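Setting the Ground Rules for Handheld Gripper Work

When Flevollow revised its practice guide for handheld gripper work in January, the section on clothing grew from a single paragraph to 3 pages. Trinity Rosenthal, who edits the guide, said the change was overdue. "Fabric was treated as an easy material," she said. "Our operators told us otherwise."

The guide now requires that a garment be laid out in full before the first grasp, and that both grippers start open and clear of the cloth. A session ends after 80 grasps or when the operator asks to stop, whichever comes first. Homes are accepted as work sites on the same terms as the Skilutcombe laboratory.

Rosenthal is firm on one point. "Buttons, patches and pocket openings are to be noted before work begins – a fingertip can catch on any of them," she said. A jacket laid on a printed sheet also calls for a check that its edge can be told apart from the print.

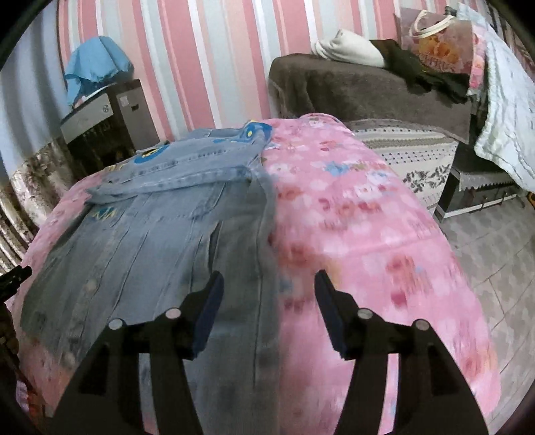 Review and Reporting

Every session is reviewed by 2 people, neither of whom took part in it. Damage to a garment must be reported to the owner the same day. "We do not grade the damage first," Rosenthal said. "The owner is told, and then we discuss it."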